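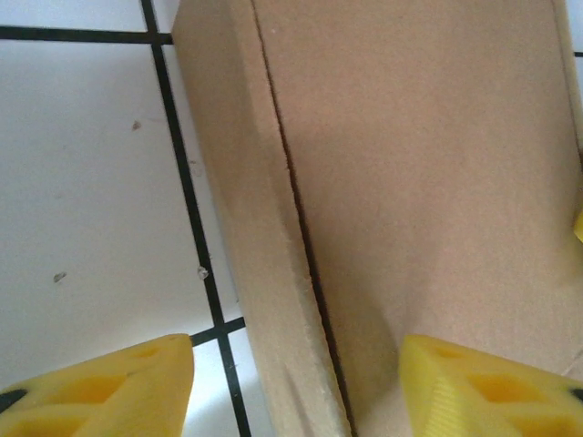
Last updated: 12 August 2024

Section 5. Reusing a carton for returns

Any plain cardboard box can carry a Kamier return if it is sound. Check it on a hard, flat surface such as a tiled floor.

1. Empty the box and pull off old labels.
2. Look along each upright edge. Light fraying, as on the box shown, can stay. Do not use a box with an edge that is torn through.
3. Press the broad faces with a flat hand. Soft or damp board goes to recycling.
4. Tape the bottom seam with two strips - one along the seam, one across it.
5. Pack the item, fill the gaps with paper and close the flaps.
6. Tape the top the same way and put the new label on the largest face.

Note: A dark line where two faces meet may be a crease or an open gap. Tape over a gap from top to bottom before packing.

Caution: Do not load a reused box over 11 kg. Heavier items need a new carton, see section 14.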